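From: Kusum Grewal
To: botimham-data
Subject: Re: [botimham-data] wrist views and the plate task

Yogesh Dwivedi wrote:
> I went through the first batch from the Strazds table and have
> three things.
>
> 1. A lot of the wrist footage has very little in it. Long stretches
> are tabletop and fingers. Do we want to trim these before training
> or leave them as they are?
>
> 2. The instruction strings are not consistent. I found "pick up the
> green thing", "pick the block" and "move part to other plate" for
> what looks like the same task.
>
> 3. Are the plates and the box in fixed positions or are we moving
> them between episodes? I can't find it in the notes.
>
> Yogesh

Answers in order, then some changes to the protocol that Szu-yu and I agreed on this morning.

On 1: please do not trim. The approach is part of the demonstration. If we cut every episode down to the seconds around the grasp, the policy never sees what the wrist camera gives it when the target is small and far from the fingers, and then it has nothing to go on at the start of a rollout. We did this on Brinis and the arm would drift until someone stopped it. What I would remove is dead time at the head of the file, where the operator has started recording and neither arm has moved. The script in tools/ does this with a joint velocity threshold. Leave up to 30 frames of stillness before first motion and drop the rest.

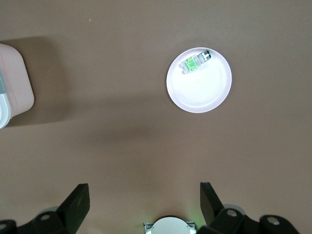

The target takes up very few pixels from up there, so check the resize step before you blame the data. Gaurav's loader was scaling the wrist stream to the same size as the overhead one and then center cropping. With a plate toward the upper right of the view, a center crop can take away most of what you want. He has pushed a fix that pads to square and does not crop. Anything trained before that commit should be rerun before we compare numbers.

On 2: agreed, and this is my fault for leaving the field as free text. From the next session the operator picks from a list. The strings for this task name the plate by color and never say "left" or "right". Half of our operators used left and right from their own seat and the other half used the robot's, and I can't recover which from the logs. For the object, use "small green and white part". I will relabel the existing 1,842 episodes by hand-checking one per session and applying the string to the rest of that session. Brijesh has offered to check a sample of my labels. Please don't build anything on the old strings in the meantime.

On 3: so far the layout has been close to fixed, with the box between the two plates and the lid closed. The plates were put back by eye, so there is some spread, but it is small and I would not call it randomization.
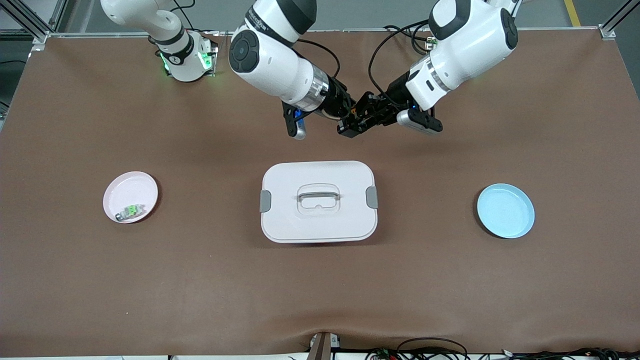

With that layout a policy can do well by learning two places on the table and ignoring color completely. Szu-yu tested it by swapping the pink and blue plates during evaluation, with the instruction unchanged, and the arm went to the old side on 4 of 5 trials. It's a small test but I believe it.

Changes for the next round, starting in February:

Plates swap sides every 5 episodes. The operator screen will prompt for it.

The start position of the part within the plate should vary. Near the rim is fine and so is the middle. Rotate it as well. Most grasps so far come in at a similar wrist angle and I would like more spread.

The box stays in all episodes, including those where it is not used. It will move forward or back by a hand's width between blocks.

Both arms go to the same home pose before recording starts. In the current data they are sometimes parked with the grippers very close together over the box, and the first motion is then one arm getting out of the way of the other. The model picks this up and does it when there is no need to. Home poses are in config/andness_home.yaml, please load them and do not jog there by hand.

Failed grasps are kept if the operator recovers inside the same episode. If the part leaves the table, stop, mark the episode as discard, and reset. Don't save it under a success label because the first half looked good.

One open question for the list. The covering on the table has soft wrinkles, mostly toward the near edge, and it can be pulled flat or left alone. I lean toward leaving it, as it is free variation in shading and the wrist camera sees plenty of it. Gaurav would like it flat for the depth estimates. If anyone has run both ways, send me the numbers.

Yogesh, can you rerun the per-session stats once the relabel is in? I mainly want episode length and time to first contact, split by operator.

Kusum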